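Susix Gripper Comparison - Progress Report to the Kenent Fund
Prepared by Suleiman Ekwueme, Jan 9, 2020
Period covered: November to the end of the year

Status

The comparison is on schedule for the first two work packages and behind on the third. Hand-held recording started in November as planned. We now have 182 accepted recordings of bed work: pulling a sheet straight, folding back a corner, and smoothing out creases with both hands. The target for this period was 90, so we are ahead there. Replay on the arms is the part that is late, for reasons given further down.

What we are comparing

The grant covers two jaw designs. The Sowerby jaw has a flat pad and a stiff finger. The Vodent jaw has a curved finger and a thicker pad that gives a little when it closes. Both can be fitted to the hand-held units and to the arms, and that was the main reason for choosing them. The operator wears a head camera and holds one unit in each hand.

The first recordings were made on a bench with a towel. Sebastian Stoica asked to move to a full-size bed early, and I agreed. A towel on a bench is too easy. It slides as one piece, and it can be lifted from any side. A fitted sheet is held down at the corners and pulls back when you let go, and the operator has to reach across it. The differences between the jaws only started to show once we made that change.
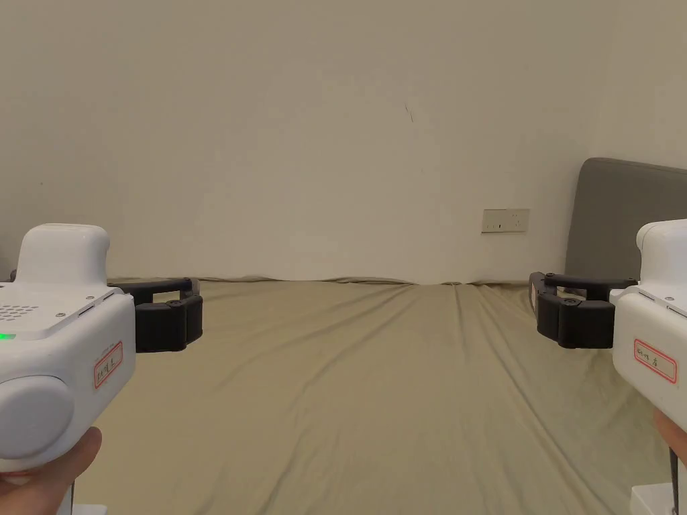
Pinching up a wrinkle from a sheet under light tension is the hardest step for both designs. The Sowerby jaw tends to skate over the top of the fold unless the operator tilts the wrist. The Vodent jaw picks up the fold more often on the first try, but it sometimes takes mattress cover along with the sheet. We did not expect that and have added it to the list of faults we log.

Operator comfort is also part of the comparison. Sessions were first set at 90 minutes. Two of our 4 operators reported sore thumbs before the end, so sessions are now 30 minutes with a break after each. Output per day went down a little and the number of rejected recordings went down a lot. We would like to keep the shorter sessions.

Problems

Tracking. Plain walls and plain bedding give the cameras very little to follow. Several early recordings drifted enough that the left and right grippers ended up in the wrong place relative to each other. We now start each session with a slow sweep around the room before the hands go to the bed. This has helped, but long passes close to the mattress still drift now and then.

Controller. The arm controller drops commands when both grippers close at the same moment. Sebastian traced this to the way the two channels share one bus and is rewriting that part. Until it is done we can only replay one-handed motions, so work package three is waiting.

Pads. One set of pads wore smooth sooner than the supplier told us to expect. Replacements were bought out of the consumables line, which is still within budget.

Next period

The controller fix comes first. After that we will replay the same set of two-handed motions with each jaw and score them by the same sheet we used for the hand-held work. We also plan to add a duvet cover and a thin blanket - both were in the original proposal and neither has been started.

Request

We ask that the due date for work package three be moved back by 30 days. No extra money is needed. If the fund would prefer a partial result on the original date, we can send the one-handed replays, though they leave out the motions where the two jaws differ most.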